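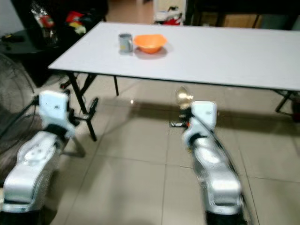
Two-arm setup on a small budget, what would you cut?

benchrat_dp
Putting together the equipment request for next year and I'd like some eyes on it before it goes in at the end of May. We do household tasks, mostly tabletop: cups, bowls, clearing and setting. Two arms, one gripper each, working at a folding table. The total I can ask for without a second signature is limited, so the arms and grippers come out of a separate pot and what's left has to cover everything else.

What I have so far:

Spare gripper, Flornier, 2,198
Service plan for both arms, one year, Clerkitz, 1,125
Spare finger sets, 16 of them
Replacement cables, two per arm
A proper table with adjustable height
Dishes and other objects to handle

I'm over. Something has to go and I keep going back and forth between the spare gripper and the service plan.

Davina Paterson

tinhat_lou
Drop the service plan. We paid for one two years running with Clerkitz and used it once, for a joint that was making noise. They had us run a calibration over the phone and it went away.

mossgate
I'd keep the plan and drop the gripper. A gripper you can usually limp along without for a week if you have two arms, just run one-handed tasks. If an arm goes down out of warranty you're looking at freight both ways plus bench time.

tinhat_lou
Depends on the warranty though. How old are the arms?

benchrat_dp
Warranty runs 20 more months on both. I should have put that in the first post.

tinhat_lou
Then what is the plan buying you?

benchrat_dp
Loaner arm while yours is in the shop, and they pay shipping. Warranty alone doesn't do either.

mossgate
The loaner is the whole value. Ask them in writing how long the loaner takes to show up. Ours said "priority" and that meant 16 days.

krill
Different question. Why are you buying an adjustable table? The white folding one is fine for cups and bowls. If you're trying to get a robot to work in normal homes then people have normal tables. I would spend nothing there.

benchrat_dp
Height. Different homes have different heights and I want to be able to change it without swapping furniture.

krill
Get two more cheap tables at other heights. Still less than one motorized one. You also get different edges and legs that way, and legs matter if your arms are coming up from below the tabletop at any point.

oldfeeder
Agree with krill on tables. Disagree with everybody on the spare gripper. We lost most of a month waiting on a Flornier part. They are good grippers but they ship when they ship. If your whole schedule is bimanual tasks, one dead gripper stops you. I'd buy it before anything else on that list.

mossgate
A month for a gripper? We got one from Tarar in under a week. They resell Flornier.

oldfeeder
Tarar had none in stock when we needed it. Worth a call, sure. I wouldn't build a plan on it.

tinhat_lou
How many finger sets do you go through? 16 seems like a lot.

benchrat_dp
Last year we changed them more often than I expected, mostly metal mugs. The pads wear where they meet the rim. Plastic bowls don't do much to them. I don't have a clean number because we didn't log it.

tinhat_lou
Start logging it. Order eight now and the rest in the fall when you know. They don't get cheaper in bulk from Flornier, at least they didn't for us.

krill
Are you budgeting anything for cables? I see two per arm. I'd go to three on whichever arm has the run down the outside. That's the one that catches on things.

benchrat_dp
It's the right arm here. Fair point, I'll change it.

dovetail9
Has anyone used Dastby for the service side? They quoted us lower than Clerkitz but the paperwork doesn't mention loaners at all.

mossgate
If it doesn't mention them there aren't any.

oldfeeder
Used Dastby for one repair. Work was fine, communication was bad. No loaner.

benchrat_dp
OK, where I've landed for now:

Spare gripper stays.
Finger sets cut to eight.
Adjustable table out, two folding tables in.
Extra cable for the right arm.
Objects stay as is, most of it comes from the grocery store and a thrift shop anyway.
Service plan on hold until Clerkitz answers about loaner times.

That gets me under if the plan is out and slightly over if it's in. If they give me a decent number I'll ask for the second signature.

tinhat_lou
I still say skip it.

mossgate
And I still say don't. Post what Clerkitz tells you, I'd like to know if 16 days was just us.

krill
Measure the tables before you order. Ours were listed as the same height as the old one and came in lower.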